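Support ticket 3870
Subject: Invoice totals wrong by one or two cents after update of Plastow
Product: Plastow Invoicing, desktop version
Category: Tax and rounding
Priority: Normal (changed from Low)
Status: Solved, waiting for confirmation
Opened: Friday, March 23, 2018

Customer message

Hello,

I am writing from Jumetti, we are a small shop for curtain fabric and we also do sewing to order. We use Plastow for our invoices since October and until last week we had no problems with it. English is my second language, so please ask me if something is not clear.

After the last update the total on some invoices does not agree with the total in our accounting book. The difference is always one cent or two cents. It is small, I know, but our bookkeeping program refuses to match the payment if the amounts are not the same, and then I must correct each one by hand. The customer pays what is printed on the invoice, the book says another number, and the payment stays in the list of open items.

What I have seen until now:

The error is only on invoices with more than one line. If there is one line, the total is always correct.
The error is only when the quantity is not a whole number. We sell fabric by the metre, so we have quantities such as 2.35 or 4.80 very often.
Old invoices, when I open them again, show the old total. But if I change anything in them, for example the delivery address, and save, the total changes too. This worries me more than the cents.

I have tried to restart the program and to restart the computer. I have also installed the update a second time over the first. No change.

What should I do, please? I do not want to send wrong invoices to customers, and at the moment I check each of them with a calculator.

Reply from Plastow support

Thank you for the clear report. Could you please send us the following:

The version number, from Help and then About.
The rounding setting, from Settings, Tax, Rounding. It will say "per line" or "per invoice".
One invoice where the total is wrong, saved as a PDF, and the same amounts as they are in your bookkeeping program.

Please do not edit any of the old invoices until we have looked at this. Opening them and printing them is safe.

Customer message

Thank you for the quick answer. I send the invoice as PDF with this message. The invoice is for our customer Vītola, who has agreed that I share it.

The rounding setting says "per line". I am quite sure that it was "per invoice" before, because when we began I wrote all the settings on a sheet of paper and put it in the folder with the licence. On the paper is "per invoice". I did not change it, and I am the only one here who has the password for the settings.

I changed it back to "per invoice", pressed Save, and made a test invoice. The total was correct. Then I closed the program and opened it again, and the setting was "per line" again. I did this three times with the same result.

One more thing, maybe it is not important. The name Vītola is printed correctly on the invoice, with the line over the i, but in the list of customers it is now shown with a question mark in place of this letter. Before the update it was correct in both places.

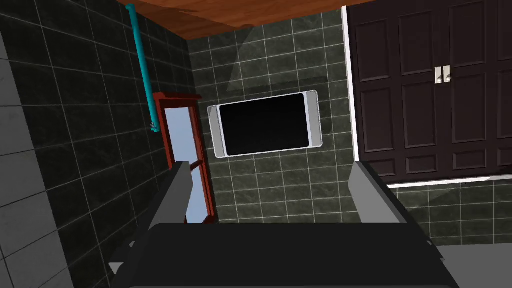 I looked also in the folder where the program keeps its files. There are two settings files there, with almost the same name. One has the date of the update and the other is older. I did not open or delete them. Could it be that the program saves in one and reads from the other? I am not a technical person, it is only a guess.

Reply from Plastow support

Your guess is a good one. We have seen the same on one of our test computers this morning.

The update moves the settings from the old file to a new one. If the program was installed in a folder other than the standard one, the move is done but the old file stays behind, and the Save button continues to write to it. At start the program reads the new file, where the rounding setting has its default value, "per line". So your change is saved, but in a place where it is not read.

Can you tell us in which folder the program is installed? And do you use any add-on, for example for label printing or for bank files?

Customer message

The program is on drive D, in a folder with the name Programs. Our drive C is small and was nearly full, so the man who installed the computer put it there.

Yes, we have one add-on, from Pralteck. It makes the file for the bank. It is the version we bought together with the program, and I never updated it.

In the meantime I made a list of the invoices from after the update. There are 20 of them, and 7 have a wrong total. I have not yet sent a correction to anybody. Must I make a credit note for each one, or is there another way? In our shop a credit note is a lot of paper for one cent, and the customers will ask why they receive it.

Reply from Plastow support

Thank you. The folder on drive D explains it. The Pralteck add-on is not the cause, but it also reads the settings file, so it needs to be closed while you make the repair.

Please follow these steps in this order:

1. Make a backup from File, Backup, and save it somewhere outside the program folder.
2. Close Plastow and the bank file add-on.
3. Open the program folder on drive D, then the folder Data.
4. Find the file settings.cfg (the old one) and rename it to settings_old.cfg. Do not delete it.
5. Leave the file settings2.cfg where it is.
6. Start Plastow. Go to Settings, Tax, Rounding, choose "per invoice" and press Save.
7. Close the program, start it again, and look at the setting once more.

If it still says "per invoice" after the second start, the repair has worked.

The question mark in the customer list has the same origin. The new file has a line for the character set, and it was left empty. After step 6, please go to Settings, Language, choose your language again even if it is already shown, and press Save.

About the invoices: we cannot give you tax advice, and the rules are different from one country to another. Please ask your accountant before you correct anything that was already sent. What we can say is that the program has a function for small differences, under Payments, Write off difference. It closes the open item and leaves the invoice as it was printed.

Customer message

I did the steps. At step 4 Windows asked for the administrator password, and I had to look for it, so it took longer than I hoped. Maybe you can add this to the instructions for other people.

Result:

The rounding setting stays on "per invoice" after restart. I closed and opened the program several times to be sure, and also restarted the computer.
A new invoice with three lines and quantities with decimals has the correct total. I compared it with the calculator and with the bookkeeping program - all the same.
The customer list shows Vītola with the correct letter.
The Pralteck add-on made a bank file without error. I have not sent it to the bank yet.

I also spoke with our accountant. She says that in our case the difference can be written off and the invoices can stay, if I put a note in the book. So I used the function you told me. It works well, but the button is hard to find. I was looking for it in the menu Invoices.

One question is still open for me. If I now open an old invoice and change the address, will the total be calculated again with the right setting? I am a little afraid to try it on a real one.

Reply from Plastow support

Yes, it will be calculated again, but with "per invoice", so the result will be the same as the original. If you wish to test it safely, open an old invoice, choose Duplicate, and change the address in the copy. The copy has the status Draft and does not receive a number until you confirm it. You can delete it afterwards.

We agree that an invoice which was already sent should not be calculated again when only the address changes. We have passed this to the developers as a separate request. We have no date for it yet.

The note about the administrator password is now in the instructions. The next update will remove the old settings file by itself, also when the program is installed on another drive. You do not need to undo anything before you install it.

Customer message

I tested with the copy as you said, and the total did not change. I deleted the draft after.

I have written the new settings on my sheet of paper, with the name of the renamed file, so that I will remember what I did. Please leave the ticket open until I have sent the bank file, then I will write again and you can close it.

Thank you for your patience and for the simple explanations.

Internal note

Cause: settings migration leaves the old file in place when the install path is not standard. Rounding and character set fall back to default values.
Workaround: rename the old file, set both options again.
Add-on: no fault found.
Linked request: do not recalculate totals on address change.
Leave open until customer confirms the bank file.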